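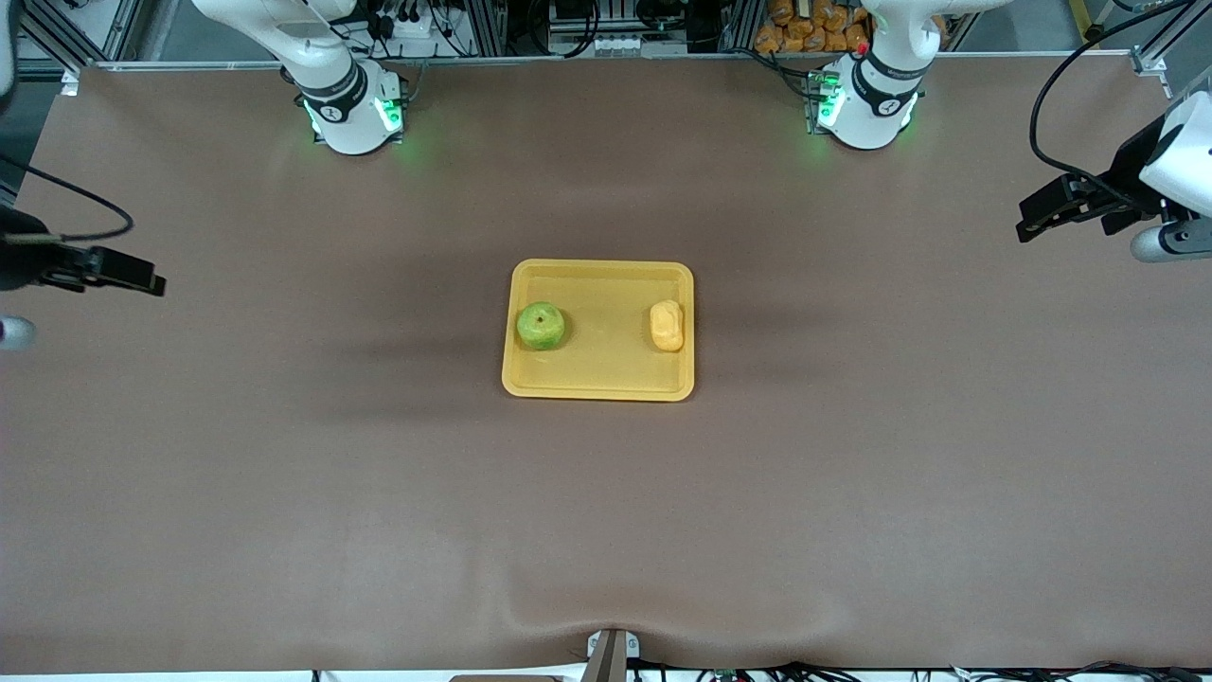

Quick one before work, because I said I'd write up the eclipse timings and if I don't do it now it will be August and I'll have forgotten which column was which.

So. Partial lunar eclipse, watched from the parking area above Plesuvport, clear for most of it, one bank of cloud in the middle that I'd like to speak to the manager about. Plan was crater timings. If you haven't done them: you pick craters before the night, you watch the edge of Earth's shadow crawl over the Moon, and you note the time when the edge crosses the middle of each one. In on the way in, out on the way out. That's the whole hobby. You need a small scope, a clock you trust and a pencil.

Why bother – Earth's shadow comes out bigger than it should. If you take the solid Earth and the Sun and do the geometry, you get a shadow of a certain size, and the one people see on the Moon is larger, by something like 2 percent. The atmosphere adds to it. People have been arguing over exactly how much, and whether it shifts from eclipse to eclipse, for a very long time, and a lot of the old numbers came from people outside with a pencil. I find that really nice.

Anyway. Setup. The 6 inch reflector on the old Mousavi mount, low power, whole Moon in the eyepiece. I tried higher power last time and it was a mistake, the edge just spreads out until there's no edge. Low power, everything tightens up. Phone clock synced before leaving the house, then airplane mode so it couldn't light up with messages. Times spoken into a voice recorder, not written, because last time I wrote them and I couldn't read half of it in the morning. There is a line from that night that just says "Kepler (or?)".

Diệp Hoàng came along and ran a second scope from the other side of the car, same crater list, same clock check, no talking about times until after. That last bit is important. If one of you yells "Tycho!" the other one sees it happen right then, whatever their eye was telling them.

Grimaldi was first on the list and I missed it clean. I was fixing the finder. Diệp got it. Then Aristarchus, easy, bright little thing, you can't lose it. Kepler, Copernicus, all fine. Then the cloud. Then I had to find my place again, which took longer than it should of, and I lost Pytheas and very nearly Plato.

We got 34 timings between the two of us, entries and exits together, and I threw out 9 of those before doing anything with them. Mostly ones where I can hear myself on the recording going "now – no – now". If there are two nows it doesn't count. One was thrown out because a van pulled in with its brights on.

Then home, tea, typed it all into Curnia, which does the shadow radius for each timing if you give it the crater list and your position. It wants longitude the other way round from how my phone gives it. First run had me somewhere deep in the Pacific or wherever and the shadow came out ridiculous. Flipped the sign, fine.
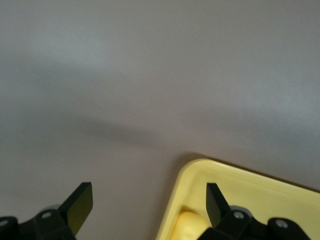 The penumbra is the part that makes all this hard. The dark central shadow, the umbra, is where the Sun is fully blocked, and outside it is the penumbra, where only part of the Sun is blocked, and the two run into each other with no line anywhere. You're timing an edge that is a fade. The gray tabletop in the photo does the same sort of thing: there's a soft dark band over on the left, thinning out toward the middle, and if I asked you to put your finger on exactly where it stops you'd pick one spot and I'd pick another. We'd both be right enough. Now make it curved and moving, and put craters under it, and do it in the cold. A wide light source gives you a fuzzy shadow, and the Sun is half a degree wide seen from here, so fuzzy it is. The air around the Earth smears it some more and then your own eye has opinions as well.

Which is why two people beat one. My entries run late compared to Diệp's nearly every time. Not by a lot, but the same direction, so it's a habit and not bad luck. I think I wait for the crater to look properly dark, and Diệp calls it when the brightness starts to drop off fast. On the exits it goes the other way, I'm early, same reason. If you average entry and exit some of that should wash out for the timing of the middle of the eclipse, but it does nothing for the size of the shadow – there it just makes mine smaller. Took me an embarassing amount of time with a sketch on an envelope to see that.

Result: combined, our shadow is bigger than the plain geometric one, in the range other people get. Me alone, a bit on the small side. Diệp alone, a bit on the large side. I'm not going to put decimals on it here, the scatter is bigger than any point I could make with them.

The color was good too, forgot to say. At the deepest part, the shadowed bit went from flat gray to a dull brick, only really visible when I moved the bright part out of the eyepiece. With the bright part in view your eye just gives up on the rest. Same reason the phone pictures came out as a white blob with a bite missing. I have deleted most of them.

Xinyi Meng asked in the comments on the last post if you can do this with binoculars. Yes, if they're on something solid. Hand held, no, you'll spend the night chasing it. Stick to the big obvious ones: Tycho, Copernicus, Aristarchus, Plato, and Grimaldi if you're not messing with your finder. Learn them on a full Moon beforehand, not a half Moon. At full there are no shadows inside the craters so they look completely different, mostly bright spots and dark patches, and Plato is the only one that looks like the maps.

Stuff for next time:

Gloves that work with the focuser. Recorder on a string round my neck, it went under the car seat once. Print the list in predicted order with gaps for the exits. Do a practice run on the order out loud. Park facing the other way so the road is behind us.

Also would like to try it from Drirkia, the hill there has a lower horizon to the east and for the next one the Moon comes up with the eclipse already under way. Diệp is up for it. Weather there is worse though, so we'll see closer to the time.

If anyone else timed this one, send me your list, raw times please, and say what you were looking through. Even if it's only a couple of craters. Got to run, bus.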